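Werkstattbuch, Februar, kurz nach 17 Uhr
Thema: heller Holzboden und weißer Tisch

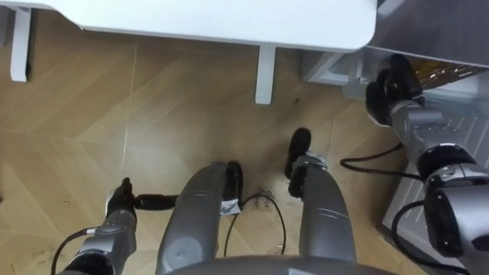 Ich schreibe das lieber gleich auf, solange ich es noch im Kopf habe, denn beim letzten Mal habe ich drei Wochen gewartet und dann stand im Buch nur noch »Boden gemacht, gut«. Damit kann ja keiner etwas anfangen, ich selbst am wenigsten.

Also: Der Boden ist heute gefegt und anschließend nebelfeucht gewischt worden, mit dem Seifenkonzentrat von Prultero, 40 ml auf den großen Eimer. Auf dem Kanister steht mehr, aber mit der vollen Dosis hatten wir im Herbst diese matten Schlieren, die man auf dem hellen Holz bei schrägem Licht so schön sieht und über die ich mich jeden Morgen geärgert habe. Immer in Richtung der Maserung wischen, bitte, und das Tuch wirklich gut auswringen! Holz verzeiht vieles, aber stehendes Wasser mag es überhaupt nicht.

Dann der weiße Tisch. Ich mag ihn sehr, das wisst ihr, auch wenn er jeden Kaffeerand sofort verrät. Wir haben ihn mit lauwarmem Wasser und einem weichen Lappen abgewischt und für die hartnäckigen Stellen die Paste von Grukex genommen, Bestellnummer 1237, nur einen Klecks. Nicht scheuern, lieber ein paar Minuten liegen lassen und zwischendurch einen Tee kochen. Unter die Tischbeine kommen demnächst neue Filzgleiter, die alten sind mir zu dünn geworden. Ich habe eine Packung mit 19 mm Durchmesser in die Schublade gelegt, zu den Schraubendrehern, weil die Kiste mit dem Kleinkram wieder einmal unterwegs war. Wer sie findet: Sie gehört zurück ins Regal Brasero, unterstes Fach.

Was mir noch durch den Kopf geht: Auf der Seite mit den weißen Fronten sammelt sich unten an der Kante immer Staub, da kommt der breite Besen nicht richtig hin. Ich nehme dafür inzwischen den kleinen Handfeger und ein altes Leintuch, das dauert etwas, ist aber eine angenehme Arbeit, wenn nebenher das Radio läuft.

Offen ist die Frage, ob wir den Boden im Frühjahr nachölen. Das Probestück mit dem Öl von Seneviratne liegt auf der Fensterbank, dort kann es in Ruhe aushärten. Mir gefällt der Ton, er ist ein wenig wärmer als erwartet. Schaut es euch bei Tageslicht an und schreibt eure Meinung hier darunter.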